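Importing contacts into Sernero

Before you start, export your contact list from Duteo as a CSV file. Sernero accepts up to 300 contacts per file. Split longer lists first.

1. Sign in and open Settings > Data > Import.

2. Select your file and click Upload. A file that size takes around 4 minutes. 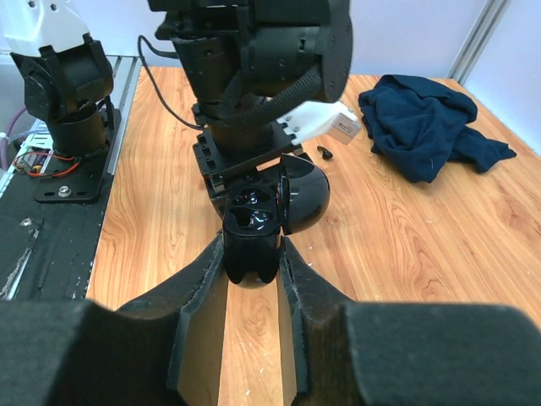 Charging case with the lid open.

3. Match each column to a Sernero field. Email is required. Columns left unmatched are skipped.
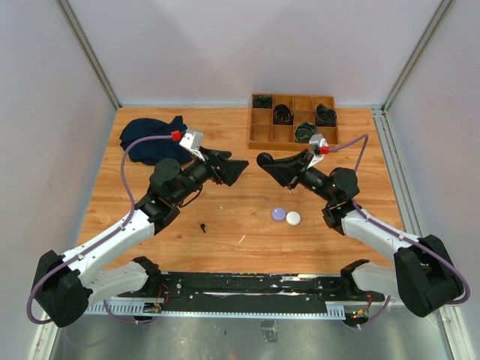
If two columns hold phone numbers, match one to Work phone and the other to Mobile. Only one can be marked as primary.

4. Choose an owner for the new contacts. The owner receives all follow-up reminders, and can be changed later from the contact page.

Note: Contacts with no owner do not appear in the pipeline view.
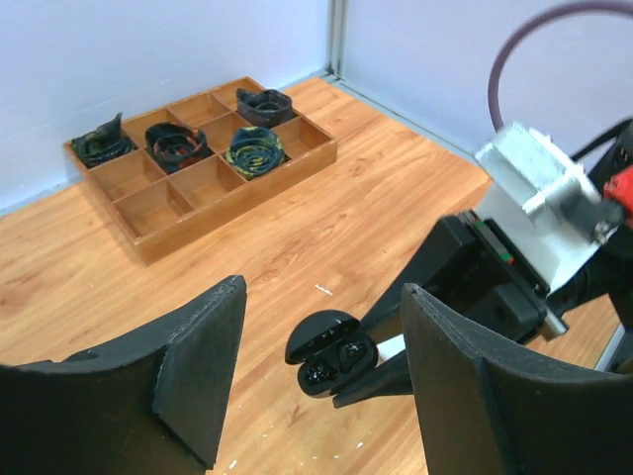

Reminders are off for imported contacts until you turn them on under Settings > Alerts.

5. Review the duplicates list. For each pair, click Merge or Keep both.

Caution: A merge cannot be undone. Download a backup first.

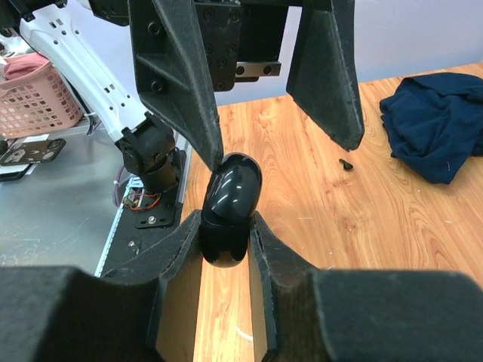 6. Click Finish. New contacts are tagged "Imported" and show up in the next Sunday digest.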